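Tuvudeck Software Working Group
Minutes of the meeting held 20 September 2018, Lalwood Building, Room 5

Present: Mirjam Jansen (chair), Georges Shboul (minutes), representatives of the planning, perception and tooling groups
Apologies: Pruitt integration team

1. Minutes of the previous meeting
The minutes were approved with one correction. Under item 4, "release branch" should read "test branch."

2. Planner
The planning group reported that the new grasp planner now runs on the test branch. Planning time for two-arm moves has a limit of 900 milliseconds, after which the planner returns the best path found so far. Ms. Jansen asked that every early return be written to the log with the joint limits in force at the time. Agreed.

3. Perception
Clear and tinted plastic remains the main source of error in the depth data. The group proposed to fit box edges from the color image and to use depth for the tabletop only. Mr. Shboul noted that the same method was tried in May and set aside when the calibration files were changed. It was agreed to repeat the test with the current files.

4. Tooling
The Tradent replay tool drops messages when a recording holds more than 600 episodes. A fix is under review. Until it is merged, recordings are to be split before upload. The file naming rules were left unchanged.

5. Hand-held gripper recordings
The group reviewed the recording format for two-handed tasks with storage boxes. Left and right grippers will be stored as separate streams sharing one clock.
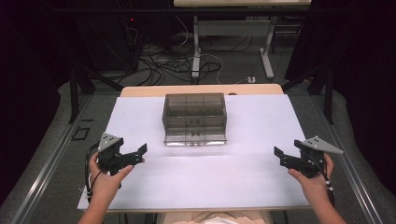 Question from the planning group: Will the two streams be resampled to a common rate before training?

Answer from the tooling group: Resampling will be done when the data is loaded, and the stored files will keep their original time stamps.

6. Actions
Planning group: add early returns to the log.
Perception group: repeat the edge-fitting test.
Mr. Shboul: send the stream format to Pruitt for comment.

The meeting closed with no other business.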